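菓子の開封後の湿気を測る:クリップ、輪ゴム、密閉容器

2019年6月14日　読了時間:4分

前回の記事では未開封品の保管場所を扱った。今回は開封後である。袋菓子の食感が落ちる主因は吸湿で、乾いた焼き菓子やスナックは水分活性が低いため、室内の空気に触れた時点から水分を取り込み始める。問題はその速度だ。

測定方法は単純にした。同じ銘柄のクラッカーを小分けにし、封の方法だけを変えて台所の棚に置き、0.01 g単位のはかりで朝夕の質量を記録した。増加分をすべて水分とみなしている。厳密には油の移行や破片の損失があるが、比較が目的なので無視した。試料は1条件あたり45 g、期間は4日間とした。

容器はFlelellのパッキン付き保存容器、クリップはNastwoodの幅広タイプを使った。輪ゴムは手持ちのもので、太さは揃えていない。湿度計の校正は昨年の11月に飽和食塩水で行ったきりなので、絶対値には余裕を見てほしい。

結果。口を折らずに放置した袋は、初日の夜には歯ごたえの変化がわかった。輪ゴムで束ねた袋はそれより遅いが、ひだの間に隙間が残るらしく、ばらつきが大きい。クリップは折り返しの回数に左右される。一回折りでは輪ゴムと大差がなく、三回折ってから留めると増加は明らかに緩やかになった。密閉容器が最も安定していたが、容器内の空気量が多いと最初の数時間だけわずかに増える。小さい容器に詰めたほうがよい。

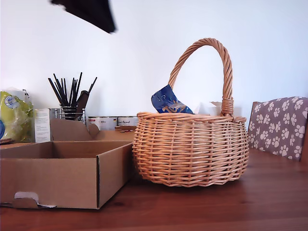
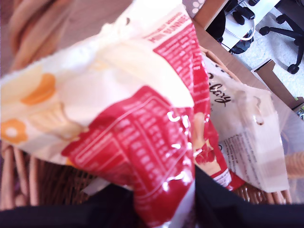

かごの中の紺色の包みと、ミニドーナツの袋。

包材の側も影響する。アルミ蒸着フィルムは透湿度が低く、袋の面からの侵入はほぼ考えなくてよい。ただし折り目を何度も付け直すと蒸着層に細かい割れが入り、性能は落ちる。透明なポリプロピレンの袋はそれより湿気を通すため、長く置くなら袋ごと容器に入れる。紙の外袋に防湿性は期待しない。

乾燥剤についても試した。同封のシリカゲルは開封時点ですでにかなり吸っていることがあり、使い回す場合は状態がわからない。Clemettiの再生式(青から桃色に変わるもの)を容器に一つ入れたところ、増加はほぼ止まった。ただし、しっとりした焼き菓子に入れると逆に乾きすぎる。もともと水分の多い菓子は別に扱うべきで、同じ容器に混ぜると水分は乾いた側へ移る。

湿気たクラッカーの復元も一度だけ行った。トースターの余熱では足りず、オーブンで約19分、低めの温度で加熱して元の質量近くまで戻った。冷ましてから容器に移すこと。温かいまま蓋をすると内側に結露する。

次はVõのハンドシーラーを試す。熱で口を閉じ直せるのは利点だが、蒸着袋で溶着の幅が十分に取れるかどうかはまだ確認していない。データはすべての条件が揃ってから表にする。

最近の記事
・未開封の菓子はどこに置くか
・台所の湿度計を校正する
・はかりの零点ずれについて
・保存容器のパッキンを交換した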